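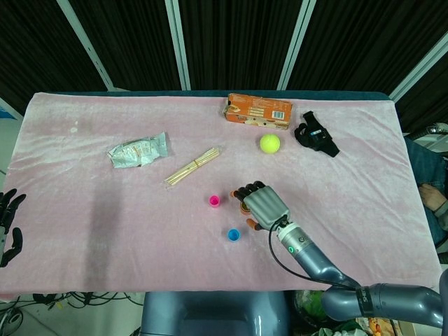
The right hand at work among the bottle caps on our test table. The wrist ring is lit green.

A green light should mean more than power

In August one of the robots at our Pultberg shop closed its hand on a coworker's fingers. The injury was minor: a bruise and a torn nail. The report filled a page and a half and gave the cause as a connector at the wrist that had worked partly loose. The connector was replaced, the cable was given a better clip, and the robot was back at the table by Friday.

I have no quarrel with the repair. My quarrel is with the line in the report that says "indicator status: normal." It is listed there as a plain fact, in the same column as the room temperature. I think it was the most serious thing on the page.

The job is simple to describe. A robot with two jointed hands works over a table of small things: bottle caps, a tennis ball, a snack box, a foil wrapper, a bundle of sticks. It picks things up and puts them down. Plamov, where I have worked on the test floor since the program began, wants hands that can deal with household clutter, and bottle caps are hard. They are light and they roll. A thumb that comes down a little off center sends one across the cloth, and then a person reaches in and puts it back.

That reach is where the trouble was. Our procedure says to pause the arm before putting a hand over the table. In practice people look at the ring on the wrist, see green, see that the fingers are still, and reach. I have done it more times than I would like to admit. The report calls this "operator error" and recommends a refresher course. I took the course. It was fine.

Now look at what the machine was telling the operator. The loose connector carried the touch signals from the fingers. It did not carry power. When it opened up, the hand lost its sense of contact and kept everything else. The controller saw a touch reading of zero and took it to mean that the fingers were empty. An empty hand in the middle of a grasp is supposed to keep closing, so it kept closing, and a person's fingers were in the way. The ring stayed green the whole time, because the ring is wired to show that the arm has power and the joint motors have reported no fault. Both of those things were true.

I don't blame the operator for reading green as "safe to approach." Everyone reads it that way. Green means go at every intersection and on most appliances. If you put a green light at the wrist of a machine, right at the place a person watches before reaching, you have made a statement to that person, whatever the manual says.

The engineers I have argued this with give two answers. The first is that the fault is rare. We went back through the logs with Shenoy, the in-house tool that lines up the sensor records with the commands, and out of 767 sessions the touch signal had dropped out in 2. In one of them no one was near the hand. So the rate is low, and I accept the number. But a low rate is a reason people stop checking. If the connector failed every morning, we would all keep our hands back. A warning is needed most for the fault that people have forgotten can happen.

The second answer is that a zero is hard to tell from a real zero. An empty hand and a hand with no signal look alike to the controller. This is true of the way we built it, and we can build it differently. A sensor can send a small steady value when nothing is touching it, so that a true zero can only mean a broken line. Other equipment has worked this way for a long time. The change needs a board revision and some patience. The group at our Pismont site tried a version of it on one hand, and it flagged a pulled connector within 200 milliseconds. They tested it by pulling the connector, which is a test we had never run in Pultberg. We had tested strength, speed, heat and wear. We had never unplugged one thing and watched what the hand would do.

I would like three changes, and I will put them in the order I care about them.

The light should go first. It should not show green unless the hand can feel. If the touch signal is missing, stale or flat, the ring should go to some other color and the fingers should stop. I would accept a good many false stops for this. A stopped robot costs us a few minutes and a restart, and I have sat through plenty of both.

Next, pull the plugs. Every cable that runs to the hand should be disconnected on purpose, one after another, with the arm moving and the area clear, before a person is asked to work next to it. It should be done again after every repair. The list of cables has 12 entries. It would take an afternoon.

Last, stop ending reports at the connector. The connector is a part, and parts come loose, more so on a wrist that turns all day with a cable looped beside it. A report that ends there will be written again about another connector. The question to ask is why a loose part was able to cause a grip on somebody's hand with no sign of anything wrong.

Some of my colleagues think I am making a lot out of a torn nail. They point out that this hand is not strong, and that the larger arms on the other side of the building sit behind fencing. Both points are correct. But the purpose of this work is to get machines out from behind fencing and next to people, in kitchens and stockrooms, where no one will have taken the refresher course. People work close to the table here already. The ones who buy a robot like this will stand closer, and they will look at the light.

The board revision has been approved but not scheduled. Until it comes I pause the arm every time, and I have put a strip of red tape over the ring on the unit I use. It has been taken off twice. I have more tape.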